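Suturing practice: spacing drifts and the pad won't hold up. How do you lay out a session?

3 min read

Wagner Sampaio

I'm in my second month of practicing interrupted sutures on tissue pads and I have the same two problems every time. My first stitch ends up far from the others, and after that I overcorrect and pack the rest too close together. Then when I start a second cut on the same pad, the surface has already gone soft from handling and the knots pull through.

I've been using the Urkmont pads, cut into pieces so I get more out of each one. I keep them under a damp cloth until I need them. I usually do one long cut first, close the whole thing, and then make another one below it. A session is about 30 stitches if I don't stop early.

What I want to know is how people here space their stitches, how long they leave the tails, and whether it makes sense to put two cuts on one pad at all. I'm also not sure if I should finish one line before opening the next. My course notes from February say only "evenly spaced," and that doesn't help much when I'm looking at a wet pad with no marks on it.

Nelli Mustonen

Two cuts on one pad is fine. I do it all the time. The trouble is probably how close together you put them. Leave at least a thumb's width of untouched surface between the lines, more if the pad is soft. When the two are too near, every pull on the lower one tugs at the stitches you already tied.

For spacing, the usual starting rule is that the distance between stitches should be close to the distance you go in from the edge. So if you enter five millimeters from the cut, place the next stitch five millimeters along. It changes with the tissue and the thread, but it gives you something to check yourself against. Before you cut, put small dots along both sides of the line with a skin marker. Use the dots for a few sessions, then use them on only half the line, then stop.

Another way is to put the first stitch in the middle of the cut, then one halfway along each side, and keep dividing. You won't drift as much because the ends are already fixed. I'd do one line this way and one line from end to end, and compare them afterward.

Tails: long enough to grab when you take the stitch out, short enough that they don't reach the next knot. If they cross over each other, trim them before you go on. Otherwise you will catch one in the next throw and lose time picking it apart. Same with loose thread. Pull the slack away from the line and lay it to one side before you start the next pass.

On holding up the pad: don't grip the surface hard to steady it. Pin the corners to a board. And take the needle through on its curve. If you drag it straight, the hole gets bigger and the knot has nothing to sit against. Tie until the edges meet and stop there.

I keep a picture of each line with the stitch count written next to it. I'm at 1,783 now, and the first 200 were all over the place, so second month is early to be worried about this.

pad_tester_Nollov

Pads from Prandard last longer than the Urkmont ones imo but they cost more. I get 100 stitches out of one before it's junk. Also change your thread, old thread frays and then it drags.

I don't bother with dots. I close the top line first, then go to the bottom one. Mine bunch up too on some lines, I just take out the bad ones and redo them.
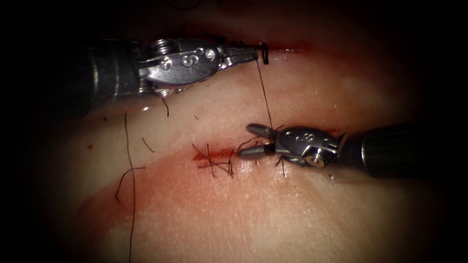
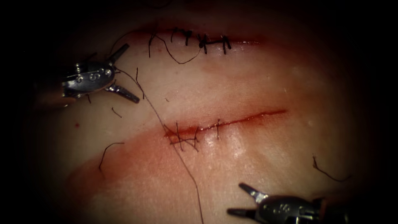 Black suture on a pale pad, with stitches along the upper line in both.

We use cookies to remember your settings and to count visits. By continuing to read you accept this. Manage cookies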